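Ballora Night Guard – Guide for the Wearer
Section 3: Cleaning and first weeks of use

3.1 Daily cleaning

1. Rinse the guard under cool water as soon as you take it out in the morning.
2. Brush it with a soft brush and a drop of liquid soap. Do not use toothpaste, it scratches the surface.
3. Let it dry in the open air, then close it in its case.

Caution: Never use hot water. The guard can lose its shape and then it will not fit your teeth any more.

3.2 Eating and drinking

Take the guard out before every meal, also before small snacks. With the guard in the mouth you may drink only plain water. In the first days your teeth can feel tender in the morning – in this case choose soft food at breakfast and cut hard fruit into thin slices.
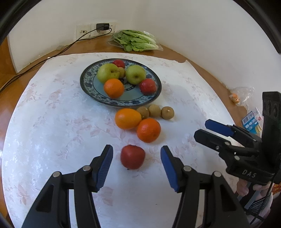 3.3 Weekly soaking

1. Fill a glass with 500 ml of cool water.
2. Add one Hatidden tablet and wait until it is dissolved.
3. Leave the guard in the glass for 40 minutes, then rinse it well.

Note: If the guard presses on one tooth for more than five nights, stop wearing it and contact the dentist who fitted it. Do not try to file the edge yourself.

Text revised by Kazimiera Sowa, October 2023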